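Home | Reviews | Kitchen | Contact

Lirex salad spinner, three months in

I bought the Lirex because my old spinner lost its lid, and I eat a silly amount of lettuce! The pump handle is stiff for the first week - then it loosens up and you can work it with one hand. Romaine comes out nice and dry, herbs a bit less so. My one gripe is the basket, which traps little bits of parsley (I go at it with an old toothbrush).

Would I buy it again? Yep, though I'd look at the Gindico too if your cabinets are small.

Comments (2)

saladmom68: Mine squeaks like crazy, anyone else?

porchlight: Drop of cooking oil on the post fixed mine.

Contact | Copyright Gralcombe Kitchen Notes | Back to top

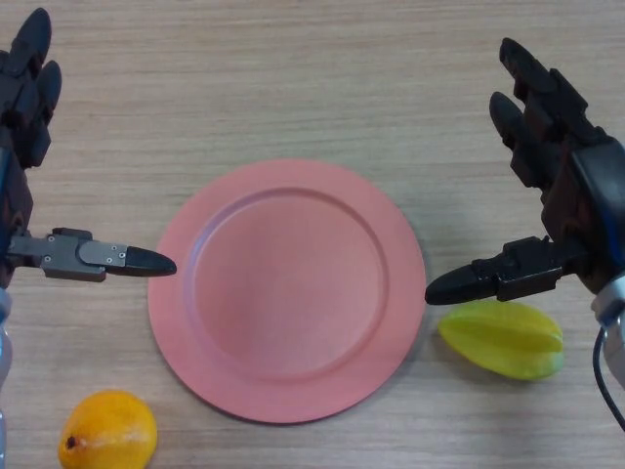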